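Felwood Watershed Oral History and Map Project
Progress report to the Ortner Fund
Submitted March 20, 2023
Prepared by Elfriede Widmer, project lead

Where we are

The grant pays for three things: scanning the old drainage maps held at the Wirville town office, recording interviews with people who farmed or worked along Jemell Creek before the channel was straightened, and putting both online in a form the county and the public can search. This report covers the second half of the first year.

Scanning is ahead of plan. Interviews are behind. The website is at the stage we said it would be, with one part moved to next year, explained under "Website."

Maps and survey books

The town office holds 2,135 sheets in flat drawers and rolled tubes. By the end of the period 1,496 had been scanned, named and checked. The remaining sheets are mostly the large rolled ones, which take longer because they have to be relaxed under weights before they will lie flat. We knew this when we set the order of work and did the flat sheets first so that the county engineer could start using them.

The quality of the paper is better than we told you in our application. We had expected a lot of brittle tracing cloth and had put money aside for a conservator. Only one drawer, the 1930s culvert drawings, needed that kind of attention. The conservator treated the drawings in two visits and we have not had to call her back. The balance of that budget line is unspent and we ask below to move it.

File names follow the scheme we agreed on with your office: township, section, sheet, year. Where a sheet has no year we have written "nd" and not guessed. There was some discussion of this. Thirumalai Venkataraman, who runs the mapping side, wanted to add an estimated decade in a separate column, and we have now done so for the sheets where the surveyor's name gives a clue. The estimate is kept out of the file name.

The survey field books are a late addition. They were in a closet behind the assessor's counter and were not on the list we were given. They contain the level readings the sheets were drawn from, and in a few places they show that the printed sheet is wrong. The best case so far is the bend below the Felwood Road bridge. The sheet puts the old channel well to the west of the mill foundation. The book puts it to the east, and the foundation itself, which is still in the ground, agrees with the book.

We would like to scan the field books in year two. They were not in the original scope.

Interviews

We planned to have 30 interviews recorded by now and have 23. There were two reasons. The first was the winter. Several of the people on our list do not drive after dark or on ice, and the roads north of town were bad for much of January and February. We went out to them where we could. The second was that the release form was too long. It ran to four pages and people who were perfectly willing to talk did not want to sign it without showing it to a son or daughter first. With advice from the county attorney we have cut it to one page, in large type, and signing is no longer holding us up.

The recordings themselves are good. Most run between one and two hours. People were asked about high water, fences, fishing, the dredging crews, and what the creek smelled and sounded like. The questions about dredging get the longest answers. Several speakers remember the crew boarding with families on the east side, and two of them drew us maps from memory, which we have scanned and filed with the recordings.

One subject we did not plan for has come up again and again, and that is wells. People on the upper creek say their shallow wells dropped in the years after the channel was cut. We cannot say from the interviews whether the channel was the cause. We can say that speakers who live miles apart and do not know each other tell it the same way. The soil and water district has asked for copies of those passages and we will send them once the speakers have agreed.

Transcripts are made in two passes. Software makes the first draft and a person corrects it against the sound. The software does poorly with local place names and with two voices at once, so the second pass takes about three hours for each hour of tape. We had budgeted two. Fourteen transcripts are finished, five are in correction and the rest are waiting.

Website

The map viewer is working on a test address. A user can lay an old sheet over the present-day aerial photo and fade between them. It covers Wirville township only, as planned. The search box finds sheets by section number, by road name and by year.

Most of the work in this period went into georeferencing, meaning the job of tying points on an old sheet to the same points on a modern map. Section corners are the most useful points. Barns are less useful than we hoped, since many were moved or rebuilt. This is desk work, done on two screens at the project office. 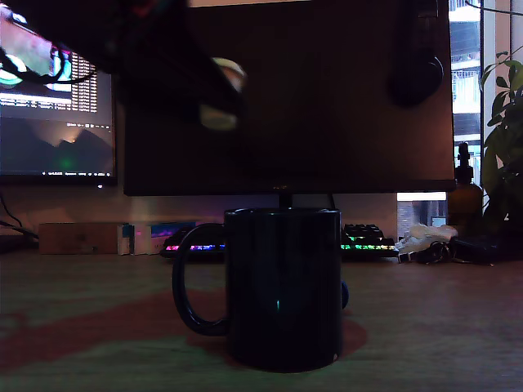

A desk at the project office, where old sheets are matched to the modern map.

Each sheet is tied at no fewer than six points and the error is written into its record. Sheets that fit badly are left in the viewer with a note. We did not want to stretch them until they looked right.

The part we have moved is the link between the interviews and the map. Our plan was that a user could click a place and hear someone talk about it. The transcripts have to be finished before that can be built, so it goes to year two. The cost does not change.

We showed the test version at the library in March and left a comment book next to the screen. The most common request was for a way to print. The second was for bigger labels. Both are on the list for the next round of changes, and the labels should be simple to fix.

Money

Spending is under plan overall. Equipment is fully spent. Travel is under because of the winter. Transcript correction is over by $1,160, for the reason given above, and will stay over if nothing is changed. The conservation line is mostly unspent.

We ask your approval for the following:

Move the overrun on transcript correction to the unspent conservation line.
Use what is left of the conservation line to scan the field books.
Extend the date for the interviews by three months, with no added money.

A full table by budget line is attached as a separate file.

Problems and risks

The town office plans to replace its heating this summer and the map room will be closed for part of that time. We have not been given dates. If the closing is long we will ask to move the rolled sheets to the library basement, which is dry and has a lock — but the town board would have to vote on it, and it meets once a month.

Storage for the sound files is filling faster than planned. We keep three copies, two in town and one elsewhere. The present drives will last until fall.

Age is the other risk, and it is the reason we do not want the interview schedule to slip any further. Two people on our list died before we could reach them. We have moved the oldest speakers to the top of the list and will see them this spring, even where it means driving the same road twice.

Next period

Finish the flat sheets left over from the second drawer cabinet and start on the tubes.
Record the remaining seven interviews.
Bring the transcript backlog down to three or fewer.
Open the viewer to the public with larger labels and a print button.
Agree on dates with the town office for the summer closing.

Questions about the maps and the viewer can go to Thirumalai Venkataraman. Questions about interviews, releases or the budget should come to me. The next report is due at the end of September.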